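4.2 Before you fit the seat cover

1. Clear the floor on all sides of the chair. Coil extension cords and move them to the wall.
2. Lower the seat fully and turn the chair so the backrest faces you.
3. Wipe the backrest with a dry cloth. Do not use solvent cleaners.

Caution: Casters can catch on a loose cord. Do not roll the chair over one.

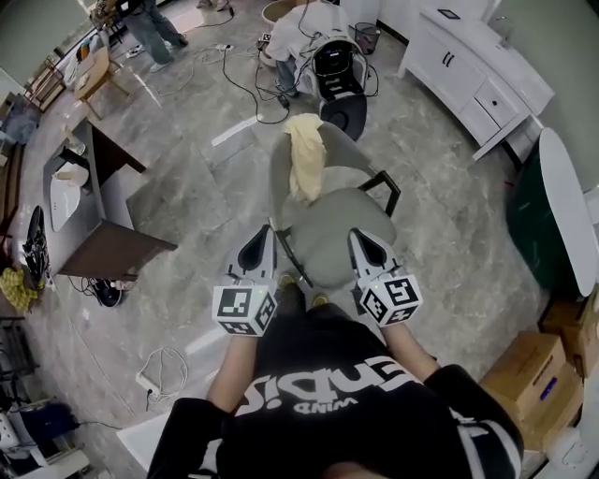 The Halent cover goes on from the top of the backrest down. Shake it out first and let it hang for 14 minutes so the fold lines relax. A curved backrest like the one on the gray chair, with the yellow cloth draped over its top, will hold fabric without clips - a straight one may need the 2 clips from the Sayce pack.

4. Find the center seam and line it up with the middle of the backrest.
5. Pull both sides down evenly.

Note: Wash the cover separately before first use.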